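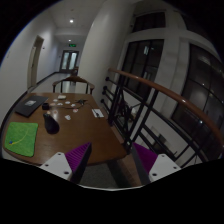

Rapport d'avancement - lot 2, rangement et tri des objets de table
Destinataire : fonds Dalalow, suivi des subventions
Rédaction : Mwajuma Ondieki, association Tolten
État au sam. 25 mai

1. Objet

Le présent rapport couvre le deuxième lot de la convention, relatif au tri des petits objets laissés sur les tables de travail partagées du local Jornoden. Il fait suite à la note de lancement d'octobre et n'en reprend pas les éléments de contexte.

2. Périmètre

Sont concernées les tables en bois à angles arrondis de la salle principale. Les étagères, les armoires fermées et la réserve relèvent du lot 3. Le relevé se fait sur table non préparée : les objets sont laissés tels quels jusqu'à la fin de la saisie, puis triés.

Quatre classes ont été retenues :

Classe A - textiles et liens. Carrés de tissu, ficelles, cordons. Le cas type est un carré de tissu vert vif avec une ficelle jaune posée en travers. Les deux sont saisis séparément, même lorsqu'ils se touchent. Un petit élément bleu, semblable à une perle, voisin du bout de la ficelle, est saisi en classe C tant que son attache n'est pas établie.

Classe B - objets plats de grand format. Ordinateurs portables, chemises, pochettes. Un objet noir et plat portant une étiquette grise et blanche peut être l'un ou l'autre ; il est inscrit « B, nature à vérifier » et l'étiquette est relevée au moment du tri.

Classe C - petites pièces. Pièces plates blanches, rosées ou brun orangé, disques, fragments irréguliers. Cette classe concentre l'essentiel du temps de saisie.

Classe D - contenants et volumes. Petit contenant cubique noir, bloc ou boîte blanc crème, objet noir brillant à base large et sommet étroit. Pour ce dernier type, la fiche ne précise pas la fonction avant manipulation.

3. Avancement

Le registre compte 2105 fiches, dont 1258 validées après seconde lecture. L'objectif contractuel à mi-parcours était de 1000 fiches validées ; il est atteint. Les fiches restantes sont en attente de relecture ou de vérification de nature, principalement en classes B et C.

Le vocabulaire de couleur a été figé. Les termes « beige », « écru » et « ivoire » donnaient lieu à des saisies divergentes pour des pièces voisines et ont été fondus dans « blanc crème ». « Brun orangé » et « brun rouge » sont conservés comme valeurs distinctes.

4. Difficultés rencontrées

Éclairage. La salle est sombre en fond de table, et les pièces pâles de classe C s'y distinguent mal les unes des autres. Deux lampes d'appoint ont été demandées au gestionnaire du local. Réponse non reçue.

Dispersion. Les petites pièces sont rarement regroupées. La saisie par groupe, essayée en début de lot, a été abandonnée : la limite d'un groupe variait d'une personne à l'autre. Chaque pièce a désormais sa fiche.

Logiciel. L'export du registre Kong tronque le champ « remarques » à 200 caractères. Les remarques longues sont tenues dans un fichier annexe, avec renvoi par numéro de fiche - solution provisoire, à reprendre avant le lot 3.

5. Budget

Aucun dépassement sur le lot. La ligne « bacs et étiquettes » n'est pas entamée, la commande étant suspendue au choix des formats pour la classe C. Un report de cette ligne sur le lot 3 est demandé.

6. Suite

Relecture des fiches en attente, classe C en premier. Vérification de nature des objets inscrits en B. Choix des bacs : compartiments bas pour les pièces plates, bac unique pour les textiles, ficelles enroulées à part. Transmission du registre consolidé avec le rapport de fin de lot.

Accord attendu du fonds sur le report budgétaire du point 5.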